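Skip to main content
Home
Opinion
Work and Desks
Letters
Leave the pens on the table
Opinion
Ornella Tedesco
13 Apr 2018

Our building went over to shared tables in December. Before that each of us had a desk with three drawers and a lock, and whatever was in the drawers was our own business. Now there are long white tables, and the rule from the office manager is that a table has to be clear when you leave it. Clear means clear. A pen counts against you.

I kept to the rule for two months and I think it is a bad one. I don't mind tidying. I was brought up to put things away and I still do it at home. What I object to is the idea that a table with nothing on it is a table ready for work. Every morning I got a laptop out of a locker, then a mouse, then a mat for the mouse, then went looking for something to write with. By the time I had sat down I had been to the locker twice and to the stationery cupboard once.

The Fiore catalogue, which comes round with the furniture invoices, shows page after page of bare tables. The Drollside one is the same. I have never seen a pen in either. Someone buys 70 tables on the strength of those pages and then wonders why the staff keep leaving things on them.

A desk needs a small number of things that stay where they are. For me it is a cup with a marker in it, some books, and the mouse on its mat to the right. The cup should be mesh, so you can see what is at the bottom of it without tipping everything out. The books go at the back in a flat pile, and they don't have to line up at the corners. I would also allow one thing that has no use at all.

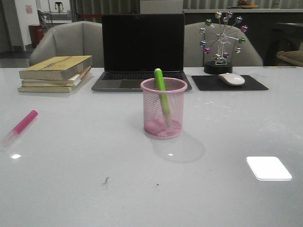
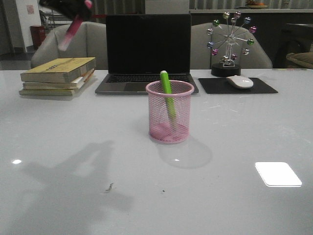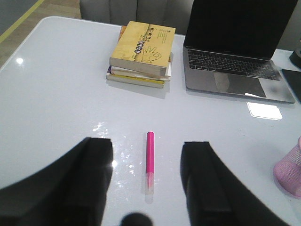
A white table, a pile of books and a marker.

What it costs to put this right

Very little. I asked our supplier, Hitell, for a price on pen cups, mouse mats and a basic mouse for every table on our floor, and the quote came to £2,381. We spent more than that on the lockers. The cups alone would have been a fraction of it, and I would have settled for the cups.

I have heard two arguments against. The first is cleaning. The cleaners are supposed to be able to wipe a table from end to end without moving anything. I asked one of them, and she said she can lift a cup. She was more bothered by glossy tops, which show every smudge as soon as the lights are on. I agree with her there. If we ever buy again I would like a matt top, and the Brirkska range has one.

The second argument is that things left out get taken. Some do. I have lost 5 markers in a year, and I have probably walked off with as many of other people's. That seems to me a fair price for being able to write something down when the phone rings.

Colour helps more than you would expect. Black biros vanish into bags because they all look alike. A bright pink marker gets noticed in the wrong hand, and it is easy to spot on a white table when you have put it down away from the cup. I buy pink and green and leave the black ones in the cupboard.

As for the object with no use, mine at the old desk was a brass snail. A colleague had a little Ferris wheel with coloured beads and used to turn it with a finger during long calls. The rule counts both as clutter. I would count them as the reason you could find your way back to your own seat after lunch, and I would let people have one each, provided it fits behind the mouse mat.

The office manager has agreed to look at the rule again before the summer. My request is short. Leave one cup on each table with something in it that writes, let a pile of books stay overnight, and stop putting notes on people's chairs about it.

More in Work and Desks
Why the meeting room is always too cold
Lockers: a complaint
Letters to this page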